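Subject: Re: [clescombe-share] Baskets for the fruit table

On Monday Stepan Nazarenko wrote:

> The crates we have are too deep for soft fruit. By the time people
> get to the bottom layer half of it is bruised. Could we use laundry
> baskets instead? Angate have them for 8 each if we take a few. I
> don't know if the holes are a problem.
>
> Stepan

Stepan, all,

I've had a look at the plastic laundry baskets and I think they would do. The one I tried is the large light blue sort, rectangular with rounded corners. The rims are thick and smooth, so nothing there to catch on a sleeve or a bag. There are slots in all four walls and a grid in the floor, with solid bands of plastic in between.

The holes are small. My worry was plums, but the early ones we get from Levchenko are well over the size that would drop through. Cherries and currants should stay in punnets as they do now. Peaches and nectarines are no trouble at all.
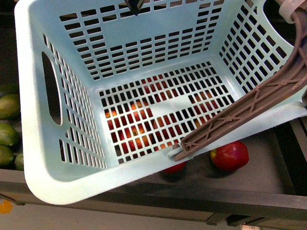 Rania says the floor grid will mark ripe fruit if it sits there overnight, and she would want a tea towel or a sheet of newspaper under the first layer. Arsen is against newspaper because it goes to pulp when the fruit leaks. I'd go with tea towels. We have 28 in the cupboard at the hall and hardly use them.

Two other points.

Filling. Please keep to two layers of peaches, whatever the basket will hold. The walls are high enough to tempt people to go on, and then we are back where we were with the crates.

Washing. Slots are slower to clean than a flat side. A washing-up brush gets into them, a cloth doesn't. Rinse from the outside first and stand the basket on its end to drain.

I suggest we order four and keep the old crates for potatoes and onions. That comes to 32, and there is enough in the fruit tin to cover it. If anyone would sooner have a different colour, tell Stepan before he rings Angate.

Timothée, can you still bring the trestles over by nine?

Marichka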